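Skorivar: the gallery

Ulex Robotics Club, Mersha College
Page last tidied in March

Skorivar is the club's two-armed project for this year. The name was picked by ballot, and the ballot was won by the only suggestion that wasn't rude. What it does, or is meant to do by the summer, is handle mobile phones on a table: pick one up, turn it, let the other arm have a go, and put it down in a row with its friends. You could do this yourself with one hand while eating a sandwich. We have been at it for two terms.

We are a club of 15 students, of whom a fair number come every week and the rest come when there is pizza. The gallery goes up every year so that families can see what we are up to, and so that next year's lot can copy our good ideas and feel superior about the others. Click a picture to see it larger. If clicking does nothing, that is the college website and we have already reported it.

Reaching for the same phone

Most of the autumn went on getting one arm to pick up one phone. A phone is a horrible object for a gripper. It is flat, it is slippery, and when it lies on a table there is next to nothing to get hold of. The first version came straight down from above and pushed the phone politely along the table until it fell off the other side. The second version squeezed before it had arrived. The third got a jaw under one edge and tipped the thing up, and we all cheered, and somebody from the chess club next door came in to ask us to stop.

After that came the part with two arms, which the project plan had down as "then add second arm (easy)". Whoever wrote that has since been made to read it aloud.

The right arm has hold of a phone in a pinkish case, at a slant, with the left gripper open just above one corner. More phones are lying on the table below.
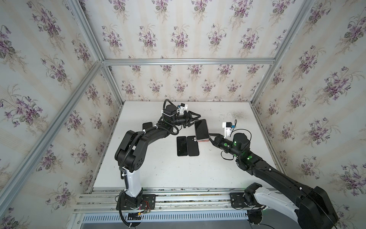
How you tell it what to do

We get this question more than any other at open evenings, usually from somebody who thinks we type in "pick up phone" and press Enter.

There is some typing. Each arm keeps a list of positions, and a position is only a set of angles, one for every joint. Our controller program is called Osta, and it runs through the list and tries to get from each position to the next without passing through anything solid. It is quite good at not passing through the table. It took longer to understand that the other arm is also solid.

The trick that saved us was making the arms ask permission. The middle of the table counts as a shared patch, and an arm that wants to go in has to wait until the other has either left or agreed to hold still. For a while both were so well mannered that neither would go first, and they hung there facing each other like two people at a narrow door. We gave the left arm priority. The members who look after the right arm's code have taken this personally and bring it up at every meeting.

The cameras on the wrists came in after half-term. Before that the arms worked from memory, which is fine as long as every phone is exactly where it was last time. A camera up by the gripper sees the edge of the phone and nudges the fingers a little left or right before they close. It is much less sure of itself with a dark phone than with a light one, and it is badly put off by a screen with a lamp reflected in it. We now turn the big light off, and club sessions have taken on the mood of a submarine.

A few things we learned about phones

They do not all weigh the same, and a case makes more difference than the phone does. A grippy rubbery case is lovely. A shiny one wants to leave.

Face down is easier than face up, at least for our jaws and our table. We have a theory about rounded edges and no evidence to go with it.

Never use your own. We have a box of old ones for practice and it lives in the cupboard with the spare cable ties. In the first week a member offered up a phone that was still in daily use, to show confidence in the software. The phone survived. The confidence went home early.

If one rings in the box, the club stops for the rest of the evening to find out how it still has any charge.

Close quarters

The spring job is the one we are stuck on, so it gets the most table time. The arms have to bring two flat things together in the middle and line them up, each arm minding its own piece. By hand you do this without thinking, mostly with your fingertips, and you feel it when the edges meet. Our grippers don't feel very much. They know how far shut they are and how hard the motor is working, and from those two facts Osta has to guess whether it is holding a phone, holding a phone badly, or holding nothing and being optimistic.

We ran 13 tries in one session and wrote each of them up. The log is not a cheerful read. Under "what went wrong" the commonest entry is "angle", followed by "angle again", and then one that says only "see above". Three of them counted as good by the rules we had agreed beforehand, and we then had a long argument about whether the rules had been too kind. The argument was minuted. The minutes are longer than the code.

What we did get out of it is a slower approach. The arms used to come together at full working speed and stop dead, and everything on the end of them wobbled for a second afterwards. Now they creep the last bit. It makes for very dull video, and you can hear visitors' feet start to shuffle, but the wobble has gone and the pieces stay put in the jaws far more often than they did.

Both grippers are in the middle, with a thin grey slab tilted up on the left arm's side and a flat dark piece right against it. The phones in the row underneath include a salmon-pink one, or possibly that is just its case.
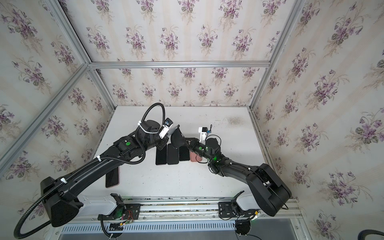
One comment left on the page asks why we bother with two arms at all, when a clamp screwed to the table would hold one piece perfectly still and cost less than the pizza.

It's a fair point and it hurt. A clamp would work very well for one phone of one size in one place. We would then need another clamp for the next phone, and a person to swap the clamps over, and by then the person might as well do the job. The second arm is a clamp that can move itself about and change its mind. It is also, we admit, much more fun, and the club rules say nothing against fun provided the bench is clear by six.

The same comment wanted to know if it could be made to put a screen protector on without bubbles. No. We looked into it for most of an evening and came away with a new respect for the people at market stalls.

Things on the list before summer

Getting the pairing up to the point where it works more often than it doesn't. That is the actual target as written in the plan, and we are proud of how modest it is.

Letting the arms deal with a phone that isn't where they expected. At present, if you move one while they are busy, they carry on regardless and pick up a generous helping of air.

A proper stop routine. The big stop button does work, and it is tested at the start of every session before anyone goes near the table. What we want as well is a gentle stop, where the arms put down whatever they have and go back to their own sides. The version we have at the moment goes back first and puts down afterwards.

Labels on the cables. This has been on the list since before any current member joined, and we see it as part of the club's heritage.

Rewriting Osta's messages. They were put in by several people over several years, and they range from "gripper timeout, left" to "oh no". The second has turned out to be the more useful warning, as it tends to appear earlier.

Coming along

The club meets after last lesson in the upstairs workshop, and anyone at Mersha can join. You don't need to know any programming. A good half of the work is putting phones back where they started, and we can train you for that in under a minute. If you do know some programming, please don't fix anything on your first visit without asking, as at least one of the bugs is holding up another.

Old phones are welcome at the college office in an envelope marked Ulex. Please take your SIM out first, wipe anything you would rather we didn't see, and switch it off. We will not be able to return it in the condition you gave it to us.

Comments on this page are read before they go up, normally in the same week, or after the holidays if there are holidays in the way.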